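Settling of Fine Sediment in Still Water
Savita Thakur
Final report, 11/9/18

1. Purpose

The project measured how long fine sediment from two sites stays suspended in still water, and whether a small dose of table salt shortens that time. Samples came from the creek at Brophy and the gravel pit at Plernov. Both were dried, sieved and stored in sealed jars in October.

2. Method

Each run used 10 g of dry sediment in a one-liter glass cylinder filled with tap water. The cylinder was inverted 20 times, set down and left alone. Readings were taken by eye against a printed line card behind the glass. A run ended when the thinnest line could be read through the full column. Salt runs used the same procedure with 2 g of salt dissolved first. Water temperature was logged at the start and end of each run.

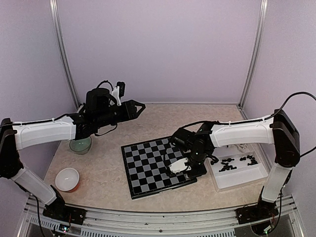
Why was tap water used instead of distilled water?

Tap water was used for every run because the supply of distilled water would not have covered the full series. Its mineral content was not tested, so the times reported apply to this tap water only.

3. Results

The Brophy sediment cleared in a mean of 489 minutes without salt and 248 minutes with salt. The Plernov sediment cleared faster in both conditions, but two of its salt runs were discarded after the line card slipped. The remaining Plernov runs are too few to support a mean and are listed individually in Appendix B.

4. Sources of error

Reading by eye is the largest source of error. Two readers disagreed by up to six minutes on the same cylinder. Room temperature was not controlled, and overnight runs started warmer than they finished. Sieving removed the coarse fraction but did not give a true particle size. A hydrometer reading at fixed intervals would replace the line card in any repeat of this work.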